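Household and workshop robots: your questions

We get many letters at Vindgate from people who would like to know if a machine can already take over some of their chores. Colleen Leclerc and I collected the ones that come most often. I have tried to answer in everyday words. Where we do not know, I say so.

Can I buy a robot that tidies a whole room?

Not one that I would recommend to my mother. There are machines which can pick up a sock or a cup in a room they have been prepared for. A normal room is harder, for the reason that things lie on top of each other and change place every day.

What about vacuuming and mowing?

These are the old success stories. The machine moves over a flat surface and does not need to hold anything. If this is the chore you dislike most, you do not have to wait any longer.

Why is it so difficult to pick up one object?

A person sees a bottle and the hand already knows what to do. A machine must decide where to put its fingers, how far to open them and how hard to press. Soft plastic gives way, glass does not, and a half-full bottle swings when it is lifted. In our workshop in Larkberg, Rok Lazarević works only on this question – how hard to press – and he has been at it for two years.

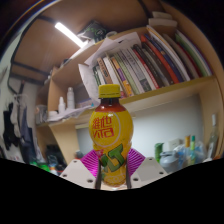
Does a robot need to see colour to sort things on a shelf?

It depends on what you want sorted. Shape and size are enough to separate books from bottles, but colour helps a lot when two packages have the same form and different contents. Most camera systems give you colour anyway, so there is little reason to go without it.

Can it put groceries away?

In a test kitchen, quite often. The trouble begins with bags, nets of onions and everything that has no fixed shape. Itsuki Ebihara ran our grocery trial in March with five kinds of packaging. Boxes and bottles went well. The bag of rice was dropped on four occasions, and on the last one it opened.

And folding laundry?

Towels, yes, slowly. Shirts are possible if they are laid out flat first, and by then you have done a good part of the work yourself. I would not expect to save time with it this year.

We have a small shop floor. Is it easier for us than for a household?

Usually it is. You can decide where the parts stand, you can fix the lighting and you can keep people out of the way. Chie Kawaguchi helped a packing firm in Dondstead to automate one table, where bottles go from a tray into a carton. It took her two visits. The same job with mixed goods on an untidy shelf would be another project, with another price.

Which chore should we try first?

Choose one that is boring, repeats many times and does no harm when it goes wrong. Moving closed containers is a good start. Leave open liquids, knives and hot pans for later.

Will the machine work beside my staff?

Some models are made for this, with limited speed and force. You still need a safety check of the whole place, including the tool on the end of the arm. A slow arm with a sharp tool is not a safe arm.

Do you sell the Kaneko arm?

No, we only test it and help with the set-up. Please ask Shinji Honda for the list of dealers. He is in the office until Friday noon, and his answers are shorter than mine.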